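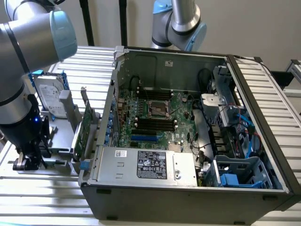 2019-04-26
By the Kernedlow field desk

Section 5: Putting a Luma temperature logger on the shore

1. Check the tide table. Then check it is for your beach. Start 2 hours before low water.

2. Wake the logger by holding the grey button until the light blinks green. A red blink means the clock isn't set, and your readings will be dated to a year before you were born.

3. Pick a rock that was there last October and plans to stay. Scrub a patch to bare stone. Leave the barnacles next door alone; they have tenure.

4. Mix the putty and press the logger in, sensor side up. Hold for 5 minutes. It will feel longer.

5. Write down the logger number and the rock. "Near the big one" is not a location.

Note: At one reading every 20 minutes, the memory holds 3,384 readings, or 47 days. After that it stops recording and doesn't tell you.

Caution: Never turn your back on the swell to admire your work. Loggers can be replaced from the Haner store.

6. To collect, lever gently with a plastic scraper. Rinse in fresh water before you plug anything into anything.

Comments (3)

tidewrack: Does the De Haan putty set in the cold? Mine stayed the colour and texture of porridge.

limpetfan: @tidewrack Warm the tube in your pocket first. Lid on.

southcove: Step 5. I have a logger somewhere near the big one.

Contact us | © 2019 Kernedlow | Back to top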